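Tullska releases hand-held demonstration kit for household manipulation tasks

Monday, December 23, 2019

Tullska today released the Drorolach kit, a hand-held gripper and software package for teaching manipulation tasks to robot arms. An operator holds the gripper, performs the task at normal working speed, and the package converts the recording into a trajectory the arm can follow. The robot does not need to be present during recording.

The kit ships with Ifans, the company's processing software. Ifans estimates the position of the gripper in space, records the jaw opening at each time step and rejects demonstrations in which tracking was lost. The first task library covers tableware and contains 346 accepted demonstrations across 17 tasks, including bowl transfer, tray loading and cup righting. 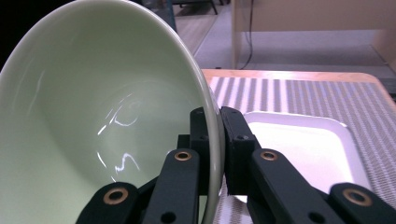 Jaw geometry was the main design problem. Glazed ceramic offers little friction, and a curved rim gives flat jaws only a narrow strip of contact. The Drorolach gripper is intended to take a bowl as the pale green one is taken, with one black block on each side of the rim and the linkages turning on brass bushings. The same jaw and linkage geometry is used on the robot-mounted version, so a grasp shown by hand requires no remapping of contact points.

"Glaze reflections were a nuisance for us in early trials," said Tegwen Cadwaladr, head of hardware at Tullska. "A shiny bowl close to the camera takes up a lot of the view, and the tracker has to work from whatever is left. Ifans now gives less weight to highlights and to anything moving with the jaws."

Remote control remains supported. Operators can drive a connected arm through the Kurkska console, and both types of recording are stored in one format. Tullska recommends the hand-held method for first demonstrations and the console for corrections near joint limits.

"An operator can record 200 bowl transfers and go back over the failures on the console," said Cempaka Saragih, who leads software development. "The training code reads both sets the same way."

The kit includes 2 grippers, spare jaw blocks, a calibration board and a licence for Ifans. Orders are open now, with delivery from February. Existing console customers can add the hand-held unit without changing their arm controller.

Media contact: Siwan Pritchard, Tullska Communications
Last updated: December 2019
© 2019 Tullska. All rights reserved. | Contact | Back to top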